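The Table in the Front Room

Many of you have asked what became of the light wooden table with the rounded top, the one that came to us from Witstead in January with a drawer that would not open for love or money. Well, I am happy to report that it opens now! Pieter Hendricks took it home for a weekend (which became three weekends, as these things do), rubbed the runners down with fine sandpaper and a stub of candle, and brought it back to us with a note inside that said only "gently, please."

So the table has a job again. We wanted a place where people could stop for a minute on their way in, put down whatever they were carrying, and have something nice to look at while they waited for the rest of their group. Tyra Aasen took charge of the top, and I must say she has an eye for it. She settled on pale pink flowers in a white pot, with plenty of green leaves, and she would not hear of a tablecloth. The wood is too pretty to cover, she said, and the curve of the top would only make the cloth hang crooked anyway.

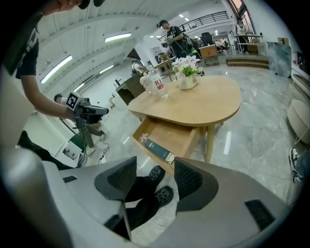 The drawer was my own idea, and I am a little proud of it. We have always had trouble with the reading club's book of the month going astray between meetings, and it seemed to me that a drawer that finally works ought to be given something worth keeping. So whoever finishes the book puts it back there for the next person, and if you would like to leave a little something along with it, a bookmark or a flower or a kind word on a slip of paper, please do. I have found all sorts of sweet things tucked in with the books over the summer, and every one of them made my day.

A few small requests, while I have you. Please lift the drawer just slightly as you pull, and push it in again with both hands, evenly, or it will go back to its old stubborn ways and poor Pieter will have to start over. Please don't set hot cups on the wood. And if you bring a bottle of something to drink, you are welcome to stand it beside the flowers, but do take it home with you afterward.

The candle wax and sandpaper came to 17 dollars, and the collection jar has covered that nicely. Our next get-together at Nukisbridge is on September 22, 2018, and Tyra would be glad of a hand with the flowers that morning. Bring scissors if you have a good sharp pair, as ours are dreadful.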